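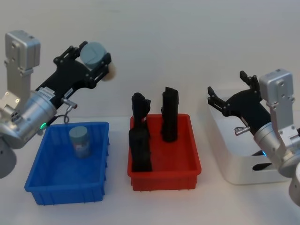
「最初の一週間は、正直うるさいなあと思ってました」。返品の仕分けを8年続けてきたという彼女は、お茶をすすりながらそう言って笑った。うかがったのはMagesaという会社の返品センター。一日に届く品物は多い日で700点、そのうち手で開けて、見て、分けなきゃいけない小物が340点ほどもある……と書きかけて、ノートを見直したらきっちり340点だった。失礼しました。で、その小物の仕分け台に、この秋から双腕のロボットが入ったのである。台の上には青い箱、赤い箱、それから白い容器が並んでいて、左の腕が灰色の円筒形のものを横向きにつかんで青い箱の上に持ち上げている。私はつい「おおっ」と声を出してしまったのだけれど、彼女のほうは見向きもしない。もう見慣れちゃったそうです。

現場ではこのロボットを「Jovden」と呼んでいる。製品の名前じゃなくて、導入計画の名前がそのままあだ名になったらしい。「朝来ると、みんな『Jovden起きてる?』って聞くんですよ。人間の出勤より先に」

仕事はどう変わったんですか、と聞いてみた。私はてっきり「楽になりました」と返ってくるものと思っていたのだが、彼女は少し考えこんだ。

「手首は楽です。前は夕方になるとペットボトルのふたが開けられなかったから。でも、頭のほうは忙しくなったかな。前は手が勝手に動いてて、その間に晩ごはんのこととか考えてたんです。今は、機械が迷った品だけがこっちに回ってくるでしょう。簡単なのが一個もないの」

これ、なるほどなあと思った。難しいものばかり続けて見るのは、数が減ってもくたびれる。実際、導入してしばらくは休憩の取り方でもめたそうだ。結局、午後の休憩を一回増やしてもらって落ち着いたという。

もうひとつ、彼女が何度も口にしたのがおしゃべりの話だ。以前は台をはさんで二人で向かい合い、手を動かしながらずっとしゃべっていた。今は向かいの同僚が隣の検品係に移って、昼まで顔を合わせない日もある。「さびしいですよ、そりゃ。Jovdenは相づち打たないし」

じゃあ前に戻したいですか、と聞くと、これには即答だった。「それはいや!」。新しく覚えた仕事がおもしろいのだという。どの箱に何を入れるか、その決まりを書き直すのは今は彼女の役目で、画面の前に座ってああでもないこうでもないとやっている。もともとパソコンは大の苦手で、最初の研修では電源の場所から聞いたらしい。いまではArkellという別の倉庫の人が、やり方を教わりに来るまでになった。

お給料は上がりましたか、と最後に図々しく聞いてみた。「時給はちょっとだけ。でも、決まりを作る仕事のぶんはまだ入ってないんです。12月の面談で言うつもり」。言いたいことはもうメモにまとめてあるそうで、ちらっと見せてもらったら、裏までびっしり書いてあった。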